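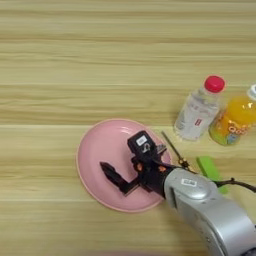 The gripper over the pink plate at our Illberg open day, bottles waiting behind.

Stekateo Tonau table-top arm
Product code 3162
Price: £1116 per month on hire, delivery included

I spent most of the open day parked next to this one and I'd happily have stayed longer! Abdul-Rahman Addo ran the demo for us, with a plate and a couple of drinks bottles on an ordinary wooden table, and he took questions the whole way through (mine were mostly about cables, sorry).

What I like is how close the black gripper can get to a plate - the finger is a flat jaw with a chunky tip and you can see what it's up to from where you sit. The silver casing is glossy, so expect fingerprints. Wipe it with a soft cloth and leave the orange fittings alone.

We hire it out with the Camacho stand (code 837) or on its own if you've got a solid table. Minimum hire is five months. Training is a morning at our place or yours, and I'd say come to us, the coffee's better.

Next open day is in November. Drop me a line if you want a turn at the controls - places are free but you do need to book.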